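Progress Report to the Bukhari Fund
Genley Volunteer Ambulance District, station and training project
Reporting period ending in August

Submitted by Liette Gauthier, Project Director

The District is pleased to report on the use of grant funds during the period. Work on the Genley station remains within the approved budget, and the opening is still planned for the fall.

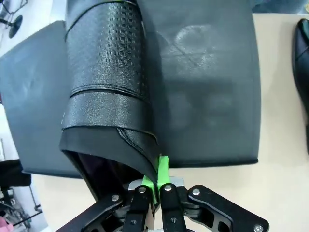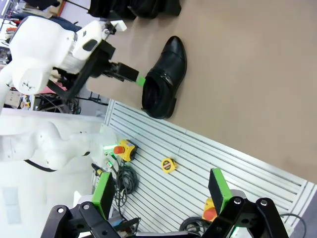 ## Construction

The general contractor, Brurov, finished the roof and exterior walls of the ambulance bay in July. Interior framing is complete, and electrical work has reached the crew quarters. The bay doors arrived with the wrong track hardware and were returned to the supplier. Replacements are due next month. Brurov has moved the floor sealing ahead of the door installation, and the completion date has not changed.

The county inspector approved the foundation drainage after one correction at the north corner. A copy of the approval is attached to the financial statement.

## Dispatch

The Clandirer dispatch software was installed on two workstations at the current station. Dispatchers are using it alongside the paper log until the new room opens. Radio coverage tests found a weak area along the creek road, and the District has requested a quote for a repeater. This cost was not part of the original application and will be paid from District reserves.

## Training

Keegan Gagnon, Training Officer, reports that 19 members enrolled in the emergency medical technician course and 12 have passed the written test. Practical testing continues through the end of the period. The overnight shift is still short of drivers, and a second driver course will be offered at 7:00 p.m. for members who work during the day.

## Finances

The District has spent 50 percent of the award. Brurov's next invoice will be submitted after the doors are installed, with 10 percent held back until final inspection.

## Next Period

- Install bay doors and complete floor sealing
- Move dispatch equipment to the new room
- Complete practical testing
- Submit the revised equipment list for the second ambulance

The District requests written approval to move unspent furniture funds to the backup generator line. A revised budget page is enclosed for signature.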